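Television Storytelling, Week 3: The Recap and the Cold Open

Read before Tuesday: the first 20 pages of the Prestov chapter in the packet. Skip the section on ratings, which is thin.

The usual claim is that a "previously on" segment exists to help viewers who forgot things. I'm not convinced. Watch the recap that opens episode 3 of Jillwood. It runs long, and most of it covers a scene from the week before that no regular viewer could have forgotten. Then it slips in one line from a minor character who hasn't been seen since the pilot. Anyone paying attention now knows who is coming back, and the surprise at the end of the episode is dead on arrival.

So ask what the recap is for. Some of it is memory. A lot of it looks to me like nervousness on the part of the people who cut it.
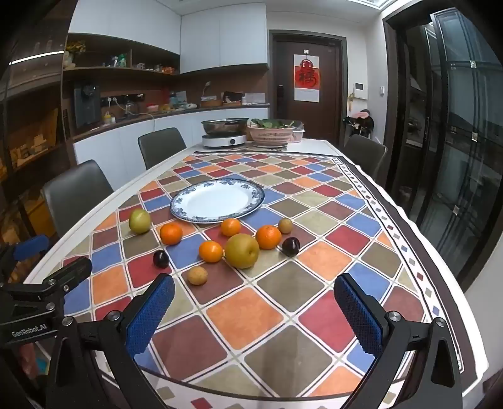
Kandance tries the other road and drops the recap completely. Critics called this "trusting the audience." Maybe. It also means that characters keep telling each other things they both know, usually in a hallway. The information still has to get in somewhere, and bad dialogue is a high price for a clean opening.

Cold opens have a similar problem. Mabuza starts 19 episodes with a flash-forward: someone running, someone bleeding, then a title card that sends us back 2 days. The textbook says this creates suspense. Does it? By midseason you know the runner will get to the parking lot, so every scene before the parking lot is just waiting. I'd argue it works once, in the pilot, where we don't yet know the people.

For section: pick one episode of any of the three shows and watch it with the opening removed. Write down what you failed to understand. If the list is very short, be ready to say why the opening is there at all. "It sets the mood" will not be accepted without a shot or a line to back it up.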